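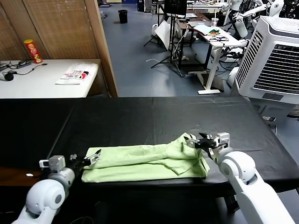
Folding questions, all in one place

I get the same handful of emails about folding over and over, so I finally put my answers on one page. I run the Flekitz laundry blog on my own, I've been folding clothes for a living (and then for fun, go figure) for 10 years, and I have opinions!

Last updated Wednesday, January 24, 2018

Do I really need a table?

You need something flat that's longer than the shirt. A bed works until you press down on it and the whole thing sinks in the middle. I like a dark, matte table for light colors - a pale green top shows up beautifully against black, so you can see right away if one edge is drifting.

Why do you fold lengthwise first?

Because I want one long strip before I do anything else. Get the sides in, flatten it with your palms, and then you only have the length to worry about. If you go top to bottom first you end up with a fat square and sleeves going everywhere. (I did it that way all through college. Sorry, Mom.)

The ends always bunch up on me. Help?

Yep, mine too. When you pick up one end, the cloth gathers where you pinch it and a corner flops down in a little triangle. Lay it back down, let go, and smooth from the middle out toward that end. Tuck the corner in last. Don't yank on it, especially with stretchy stuff.

How wide should the strip be?

Depends on your drawer! Mine are the old Pindthorpe ones and they're 36 inches across, so I fit four stacks side by side with some wiggle room. Measure yours before you refold everything you own. I've heard from people who didn't.

Roll or fold?

Fold for drawers, roll for suitcases. I wrote a long post on rolling back in September and got 129 comments, a lot of them pretty heated, so I'm leaving it there.

Can I use a folding board?

Sure. I had the Kiiskinen one for a while and it's great if you have a mountain of identical T-shirts. For anything with an odd shape I'm faster with my hands.

What about linen?

Fold it as loosely as you can stand, or hang it. I've made peace with the creases.

Do you take questions by mail?

I do! Write to Flekitz, 564 Plelitz Road, and tell me what kind of fabric you're fighting with. I'm slow in the summer but I do write back.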